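The Year I Went Back to Ping-Pong
By Piret Org

I bought my first real paddle when I was eleven, with birthday money, from a store that also sold fishing line and school gym shorts. It had a red side and a black side and I had no idea why. I slept with it under my pillow for a week (my sister still brings this up). Then I turned fifteen, discovered other things, and the paddle went into a closet and then into a box and then, I suppose, into whatever place boxes go when your parents move house.

So when a flyer went up in the lobby of my building last November, inviting "adults of any level" to play table tennis two nights a week in the old Batista hall, I tore off one of the little paper tabs and carried it in my coat pocket until it turned to fluff. I had to go back and tear off another one.

My first night was a disaster, but a really fun one! I walked in wearing running shoes, which are wrong by the way, they're too high and too squishy and you roll your ankle the first time you lunge for anything. The woman I was paired with had knee braces on both legs and beat me eleven to two while telling me about her kitchen remodel. She wasn't even looking at me for some of it. I'd serve, she'd say something about grout, and the ball would come back spinning like a top and shoot off my paddle into the wall.

That was my introduction to spin. I remembered the game of my childhood as a sort of friendly patting back and forth, over a net that sagged, on a table with a water stain. The game people play in the hall is something else. You don't hit the ball so much as brush it, up the back of it or underneath, and the other person has to read what you did from the angle of your wrist and the sound it makes. A soft sound usually means lots of spin. I can hear it now. I still can't do a thing about it, but I can hear it.

The second week I decided that my trouble was equipment. This is a very common stage, I'm told, and some people never leave it. I had been borrowing a house paddle with rubber as slick as a dinner plate, and I went online meaning to spend 70 dollars on a nice ready-made one. Well. Do you know how many choices there are? There's the blade, and then there's the rubber, which you buy separately, one sheet for each side, and glue on yourself. There's the sponge under the rubber, and it comes in thicknesses. There are people who will argue for three pages over half a millimeter of sponge. I sat up past midnight reading them and loved every minute of it.

In the end I asked the coach at the hall, and he looked at my forehand for maybe five seconds and said to get the slowest thing I could find. I was a little insulted. I bought a Reltau allround blade from a man at the club who was selling off his spares, with medium-soft rubber on both sides, and I have to say it was like putting on glasses. The ball went where I was looking. Not every time, but enough times that I went home and made my husband feel the rubber with his thumb. 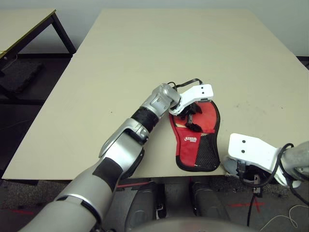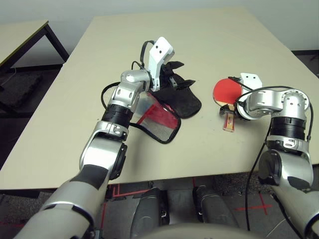 The black fabric paddle case, in the second photo.

You do need a case, and I didn't have one at first. I carried my new paddle loose in a tote bag with my keys and a banana, and by the third trip there was a nick in the edge and banana on the forehand side. Rubber picks up everything. Dust is the worst, because the whole point of the stuff is that it grabs, and once it's dusty it stops grabbing and you're back to the dinner plate. A plain zippered case will do fine. I wipe the rubber with a damp sponge after I play, let it dry, and put a sheet of plastic film over each side before it goes away. My sister says I didn't take this much care of my first car.

If you want to start and there's no hall near you, look harder, because there probably is one. I've since found games in a church basement, in the back of a senior center, and once at a brewery, where the floor was sticky and the light was terrible and I had a wonderful time. Community centers are your best bet. Call and ask for open play, and ask if they have beginners, and then go even if they say not many. Bring water and a spare shirt. You'll think you won't need the shirt.

You can also practice at home without much of anything. Bounce the ball on the paddle, one side and then the other, while the pasta boils. Practice your serve against a bedspread so you don't spend the evening crawling under the couch. I pushed our dining table up to the wall for a while and rallied against the wall, until the neighbor came by, very politely, and asked if we were having work done. I play against the wall on the other side now.

As for lessons, I was against them. It's a game! I thought I'd pick it up. After six weeks of losing to the same people in the same way, I gave in and signed up for a block of group lessons, and the first hour was spent on how to stand. Feet wider than you think, knees bent, weight toward your toes, paddle up in front of you and not dangling by your hip where I'd been keeping it like a purse. My thighs hurt for days. But then I went back on club night and got to a ball I'd never have reached before, way out wide on my backhand, and I was so surprised to be there that I hit it straight up into the ceiling lights.

What I didn't expect was how much I'd like the people. You rotate tables every few games, so by the end of a night you've played everybody, and you can't be shy with someone after you've both dived for the same rolling ball. There's a retired bus driver whose serve looks like he's shooing away a fly. There's a teenager who apologizes every time she wins a point off the edge of the table, and then wins another. We have a group chat that is supposed to be for scheduling and is mainly pictures of dogs.

In the spring they talked me into a tournament. It was the Umovano Open, which sounds grand, but it was in a school gym two towns over, and I entered the lowest division they had. Players get a rating, a number that goes up when you win and down when you don't, and mine came out at 685. I was delighted until somebody explained the scale to me. I'm still delighted, to be fair. I'd never had a rating in anything.

I lost my first match to a boy named Bitov, or at least that's what was on the back of his shirt, who was so small that he had to run around the corner of the table to reach the short balls. He was very serious. He shook my hand at the end and told me I should serve shorter. I lost the next one too. Then I won one, three games to two, against a man who threw his towel on the floor, and I want you to know that I was the one shaking at the end of it, so badly that I couldn't get the cap off my water bottle.

I've been serving shorter. It's a hard thing to learn. The ball should bounce twice on the other side if they leave it alone, and it has to stay low, and you have to do it without looking like you're trying to. I do a bucket of serves before club night now, alone at the far table, while the others are setting up the nets and talking. Some of them even land. The woman with the knee braces watched me the other evening and said I was getting annoying to play, and I floated home.

She still beats me. It was eleven to seven last time, and the kitchen is finished. She went with white grout in the end.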